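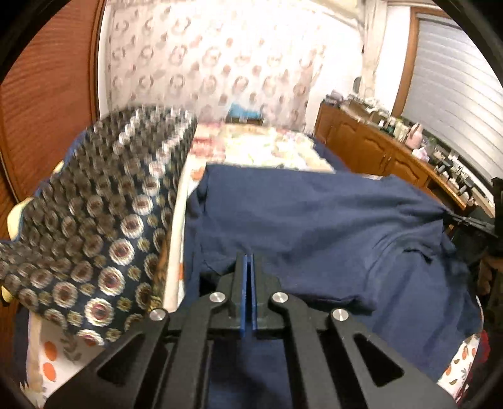

Laundry Folder, Part-Time

Olluvow is a small laundry service in Warnness. We wash, we dry, and then we go to people's homes and fold on their beds, a service that sounded silly until the phone started ringing. We need one more pair of hands before December.

You will fold shirts, sheets and the kind of big dark garment that shows every crease and all of the cat. Quilts go along the side of the bed. They do not go on the floor, however nice the floor is.

Shifts run 4 hours, two afternoons a week, with up to two homes per shift. You work in pairs. Fitted sheets are paid at the same rate as everything else, and yes, we have heard the arguments.

No experience needed. Opinions about sleeves are welcome but will be overruled by Þórey Zoëga, who trains all new folders.

To apply, write a few lines to Henrique Esteves at the Olluvow office by noon Friday. Please don't mail us a folded sample. We have enough.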